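Posted in: Open Textbooks > Geography and Society
By Heikki Toivonen | March
2 comments | 385 shares

Chapter 2
Weights, Measures and the Market Town

A market depends on agreement about quantity. Before a buyer and a seller can settle on a price, they must first accept that a pound, a bushel or a yard means the same thing to both of them. In most towns this agreement was a matter of law, and the right to enforce it was guarded closely by those who held it.

This chapter examines how local measures came to be regulated, using the town of Pleddale as its main case. Pleddale received its market charter in 1452. The charter granted the town the right to keep its own standard weights and to fine traders whose weights did not match them. Income from these fines paid for the upkeep of the market hall and the bridge.

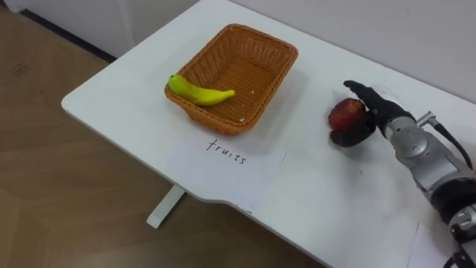
Local standards created difficulties as trade widened. The Pleddale bushel was larger than the bushel used at Usuga, the nearest port, and grain merchants who bought in one place and sold in the other had to allow for the difference. Some did so openly and recorded both figures in their account books. Others were accused of buying by the large measure and selling by the small one, and the court records of both towns contain many complaints of this kind.

Dry goods raised a further problem. Liquids find their own level in a vessel, but grain, nuts and fruit can be heaped above the rim. A "heaped" measure could hold a good deal more than a "struck" measure, in which the top was leveled with a flat stick. Market rules therefore had to state which goods were sold heaped and which were sold struck. In Pleddale, wheat and salt were struck. Apples and pears were heaped, a custom that lasted long after the other rules had changed.
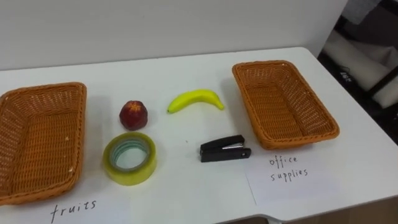 Reform came slowly. The regional assembly at Sameo ordered a single set of measures, but more than 100 years passed before the last of the old Pleddale weights was withdrawn. Resistance came from several directions. Landlords whose rents were fixed in local bushels feared a loss of income, tenants feared that any new measure would be set against them, and town officers were unwilling to give up their fees.

Section 2.1 describes the duties of the market officers and the way in which weights were tested. Section 2.2 turns to the Gostutero dispute, in which a group of millers challenged the town's right to inspect their scales.

Key terms: charter, standard, struck measure, heaped measure, assize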